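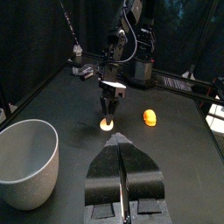
Most of the mail I get through Savside is about table rules, so I've put the answers on one page. These are the rules I use for two-arm work on a shared table, and they're the same ones I hand to anybody setting up a Flullico bench. The big one is that only one arm goes down to an object at a time. If the far arm has its fingers on the little pale thing in the middle, the near gripper stays shut and keeps its distance until the other one has lifted clear. I'm pretty strict on that!

Home | Rules | FAQ | Downloads | Contact

Do I really need a rail all the way around?

I'd say yes. Small round stuff rolls, and a rail also tells people where to keep their elbows. If you can lean over it without noticing, it's too low.

How far apart should I put the objects?

Far enough that an open gripper can come down on one without brushing the next. I use 160 mm between centers and I've never regretted it – my old spacing was tighter and I spent half of June picking things up off the floor.

Can I reach in if both arms have stopped?

Nope. Stopped and off are different things. Hit the stop button, check the light, then reach. Yes, every single time, even for a crumb.

What about the arm that's waiting?

Park it high, fingers open and empty, well off to its own side. Don't leave it hovering over the middle (I did this for ages, and it's a bad habit).

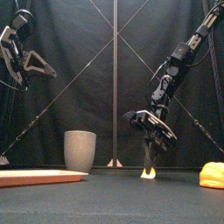
Kárason wrote in to say that parking high is fine until the power drops, and that a low rest position is kinder to everyone. Fair point, and if your arms have no brakes I'd go with the low rest. Mine do, so I'm sticking with high.

How often do you check the cables?

Every morning, plus a proper look after 2 weeks of steady use. Run each joint slowly to its limit and watch for anything pulling tight.

Is there a printed version?

Yep, it's under Downloads as the Mamska sheet. Tape it up where you can read it from the stop button.

2824 views | 2 comments | Share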